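Dirville Robotics Club – progress report to the Nilsuwan Fund, February

Dear all,

Thank you once again for your patience and your kind notes over the winter. The club now has 10 regular members, and I am very pleased to say that they have taken to the clothes-folding project with real enthusiasm (and plenty of friendly arguing). We have gone on to heavier garments this term, and padded sleeves are proving a good deal harder than tea towels ever were.

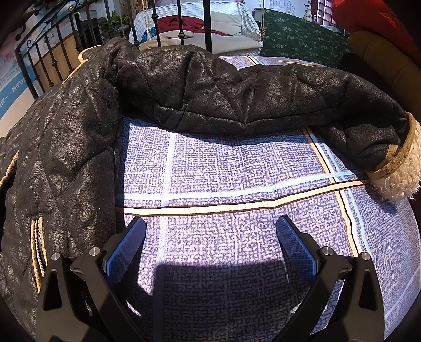 Money and next steps

We have spent £486 of the £800 grant, mostly on finger pads and spare pivot pins from Stidico. The rest is set aside for the Jormont schools day, where three of our members hope to show a sleeve being folded – I will write again once the entry is confirmed.

With warm thanks from all of us,
Kittipong Rattanakul, club leader

© Dirville Robotics Club | Contact us | Back to top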